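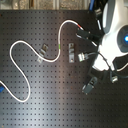 Ilaria, re the splitting the bill thing on first dates — quick reply, I'm on the train back from Tredach and the signal goes at the tunnel. I think you're both making it harder than it is. Whoever picked the place should offer first. The other person offers back. One round of that and done. What kills me is when the offer goes like that long white cable, down, back up, over the top, down again, and you still can't tell where anybody stands on a $40 check. Had one of those at Vitale in June. No you. No really. Well if you're sure. Are you sure?? The server walked off and came back two times.

Anyway, your points, out of order:

> On the other thing, Dilto lets you put "I like to split" in your
> profile now, next to the kids and smoking questions. I turned it on
> and my matches went way down. Does that mean I dodged a lot of
> bad dates or that I look cheap? My sister says cheap.

Neither. I had it on for a while, then off, couldn't see any difference. Matches drop at the end of the summer anyway. I'd leave it on if it's true. Tell your sister to get on there herself and see how she likes it.

> Also he said he'd "get the next one" and then didn't text for nine
> days. So do I owe him? I keep thinking I should send the money.

No!! Do not send money. It was coffee and a sandwich. If he wanted it back he would of said. I sent a guy $2 for parking once, to be fair about it, and he wrote back "ok" and I thought about that ok for a month.

If you want to see him again, text him. If you don't, don't. The sandwich isn't part of it.

> And what do people do when the other person orders way more? I had
> soup. He had the steak and two beers and then said "down the
> middle?" like it was nothing. I said sure and was mad the whole
> drive back to Fleston.

OK this one I'm with you on. Down the middle only works when it's close. I just say "I'll get mine and half the tip" in a normal voice, card already out. Practiced it in the car the first time, felt stupid, worked fine. Most people go oh yeah of course. The one who argued about it argued about parking too, and about which way to hold the umbrella.

Didn't see anyone mention gift cards. Is it tacky on a first date? Asking becuase I have one for Vitale and it expires. I say you use it and don't make a speech. Somebody on here will disagree, there's 400 of us.

Tunnel coming up — will read the rest of the thread tonight. Ilaria, text him or delete the number, but pick one before you go on the one with the dentist.

> Thanks all, sorry this got long.
> Ilaria Santoro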